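The Cup Shelf: a gallery

Posted 8 November 2021

Welcome to the cup page! Regular visitors will know that plates had their turn in spring and jugs after that, so it was only fair that the humble plastic cup should get a page to itself. I've been picking them up at the Prundville market for years, mostly out of the box under the end table where everything costs the same and you have to kneel on the pavement to get at the good ones. There are almost 410 in the house now, and I am fond of every one (yes, even the chewed ones).

I'm only interested in the everyday sort – picnic cups, bathroom cups, the beakers that lived at the back of a school cupboard. If it was made to be dropped, I want it.

The Hulania beakers
My first proper set, and still the one I reach for when people come round. They have a slightly rolled lip that makes squash taste better, I'm convinced of it. The seller wanted them gone before lunch and threw in the carrying rack as well.

Plerkex picnic range
These turn up everywhere if you keep looking, but finding them with a clean base is another matter. Most have a name scratched underneath. I used to sand the names off and I regret it now, so these days they stay.

Colours and stacking
People always ask how I store them, and the answer is in stacks, by width at the rim and never by colour. I tried colour first and it looked wonderful for a week, then I couldn't get half of them apart. A good nesting cup should drop in with a little breath of air and lift out again without a fight.

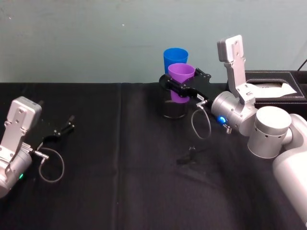
Mixed stacks are my favourite part of the whole hobby. You take odd cups from different sets, try one inside another, and every now and then two makers who never met have produced a perfect fit. I keep a notebook of the pairs that work, which has got rather fat, and there is a page at the back for the ones that jammed. Warm water on the outer cup and a cold flannel in the inner one will usually free them, by the way.

Hviid tumblers
Heavier than you'd expect, with straight sides, so they hardly nest at all and take up a shelf of their own. I don't mind a bit. The ribbing near the foot is lovely to hold, and they've survived two house moves wrapped in nothing but tea towels.

Odds and ends
Lids without cups, cups without handles, and a folding one that leaks at the second ring. I bought the lot for 90 pence and spent a very happy evening sorting through it.

Still looking for
A lid for the tall Hulania beaker, any shade at all, and the smallest size in the Plerkex range. If you have either in a drawer, please write – I'll gladly swap, and I have 10 spare Hviids waiting for a good home.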